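Kundeck 手持夹爪 G4 夹指网纹垫套装(改版)

编号 1218
适用:Kundeck G4 手持采集夹爪
状态:有货,现货从 Valderrama 仓发出
一套内含:左右网纹垫各一对,固定螺钉,背胶片,间隙塞尺一片

先说为什么会有这一页

本来这种小配件我是懒得单独写一页的,一对垫子嘛,脏了换,磨了换,说明书上两行字就够。可是十二月那次夹爪卡死的事之后,来问的人实在太多了,我干脆把来龙去脉都写在产品页里,省得大家东问一句西问一句(也省得我每天复制粘贴同一段话)。

事情是这样的。我们店里自己也用 G4 做桌面抓取的采集,瓶子、盒子、小花瓶这类东西来回抓。那天下午我照常握着手柄往下压,夹瓶盖,松扳机,结果夹爪没张开。扳机回来了,夹指没回来!我第一反应是弹簧断了,又扣了两下,咔一声,右边夹指弹开了一半就停住,左边纹丝不动。更麻烦的是软件那边读到的开合度还在正常变化,屏幕上看着夹爪是张开的,手里的夹爪却死死咬着瓶盖。要不是我正盯着看,那一段数据就这么混进去了。

拆开以后找到了原因:旧版网纹垫的下缘只靠背胶粘,没有螺钉压边。用久了,垫子下端会翘起一个小角,两边夹指往中间一合,翘角正好卷进最窄的那条缝里,被夹成一个楔子。夹得越用力,卡得越紧。编码器装在扳机一侧,测的是扳机的行程,夹指到底开没开它不知道。所以数据看起来一切正常。

后来我把库存里退回来的旧垫子翻出来检查,71 片里有 11 片下缘已经起翘,其中几片用手指一拨就能卷起来。这个比例我没法装作没看见,旧版当周就下架了。

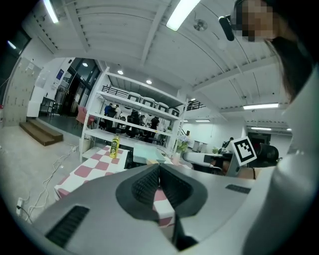
G4 在桌面工位上,中间 V 形夹口的黑色网纹垫就是本页说的部件,越往下间隙越窄。

改了哪些地方

第一,下缘加了压边。新垫子的下端多出一段折边,绕到夹指背面用螺钉压住,胶只负责中间那一片的贴合。我自己拿镊子撬过,撬得很用力,折边没出来,倒是镊子弯了。

第二,网纹换了方向。旧版的纹路是横着的,翘起来以后很容易互相咬住;新版改成斜纹,左右两片方向相反,所以左右是有区别的!装反了也能用,但是收尾那一小段会有点涩。背面印了 L 和 R,装之前看一眼。

第三,送了一片塞尺。装完以后把夹爪合到底,塞尺能从最窄处顺顺当当地穿过去就对了,穿不过去说明垫子没压平,别硬用。我知道很多人收到货第一件事就是把这片小东西跟包装一起扔掉,拜托留着。

怎么判断你手上的是不是旧版

看夹指背面靠下的位置,有螺钉头的是新版,光秃秃的就是旧版。机身外壳两版没有任何区别,从外面是分不出来的,得把夹爪翻过来看背面。

如果是旧版,暂时又等不到新垫子,我的建议是每次开工前用指甲沿着垫子下缘刮一下,感觉到有翘边就停用。有人问能不能补点快干胶接着用,我试过,不推荐,胶会渗到网眼里,干了以后那一块变得又硬又滑,抓塑料瓶直接打滑。也有人把翘角剪掉,这个比补胶强一点,只是剪完的边过不了几天又会继续翘,治不了根。

卡住了怎么办

这一段请务必看完,我就是没做对才多吃了苦头。

先把电断掉,USB 和电池都要断。然后松开扳机,不要再扣了!我当时就是多扣了两下,把翘角越卷越深。接着找到机身侧面的释放孔,用随机附带的六角扳手插进去,逆时针慢慢转,夹指会一点点松开。

手指千万不要伸进 V 形口里去掏。夹指松开的瞬间是有回弹力的,我那次右边夹指突然弹开,要是手指在里面,肯定要挨一下。镊子、螺丝刀也别往里捅,会划伤滑轨。

要是转了半圈还没动静,就别再加力了,原样放着,联系我们寄回来修。因为旧版垫子卡死而返修的,工时和来回运费都算我们的。

安装说明

整个过程不难,我第一次装连撕旧胶用了一杯咖啡的时间,不过最好找一张亮一点的桌子。

把旧垫子从上往下撕掉,残胶用酒精棉片擦干净,这一步别省。等酒精挥发完,贴背胶片,再贴新垫子,从上端开始往下抹平。折边绕到背面,螺钉先都带上几扣,再轮流拧紧,不要一颗拧死了再去拧下一颗,那样折边会歪。最后过一遍塞尺,空合夹爪十来次,听听有没有刮擦声。

换完垫子一定要重新校准开合零位。新垫子比旧的略厚一点,不校的话,软件里全闭合的位置会对不上。用 Clirker 采集软件的朋友在设备菜单里点“夹爪归零”就行;用 Semik 记录器的要手动改配置文件,说明放在包装里那张折页的背面。

关于已经录好的数据

这个问题问的人最多:“我之前录的会不会有问题?”

我只能说有可能。开合度曲线上看不出来,得对着画面看。我自己的办法是专门挑松手放置的那几秒,曲线显示已经张开了,画面里物体却还跟着夹爪走,这段就要标出来。我用一个星期天翻完了自己的那批,眼睛都花了,挑出来 4 段,全删了,心疼。

软件这边我也跟 Clirker 提了,希望能加一个画面和曲线不一致的提醒。目前还没有,有了我会更新在这一页。

兼容性

只适配 G4。G3 的夹指窄一圈,装上去两边会悬空,请不要买。左右单片不拆卖,一定要成对换,一新一旧厚度不一样,夹东西会偏。

常备建议

天天用的工位,我会多备一套放抽屉里。垫子是消耗品,网纹磨平了抓力就下来了,光滑的瓶身最先出问题。偶尔用的朋友一套就够用很久,平时收起来的时候让夹爪保持张开,别合着放,垫子长期受压也容易起边。

售后

买过旧版垫子的,凭订单号免费换一套新的,旧垫子寄不寄回来都行(愿意寄的话我很欢迎,我还在攒样本看起翘的规律)。随整机附带的旧垫子同样可以换,报机身底部的序列号就好。

下单时在备注里写“换新”,不要付款,我看到以后会手动改成零元。急用的在备注里也写一声,下午三点前的单当天能出。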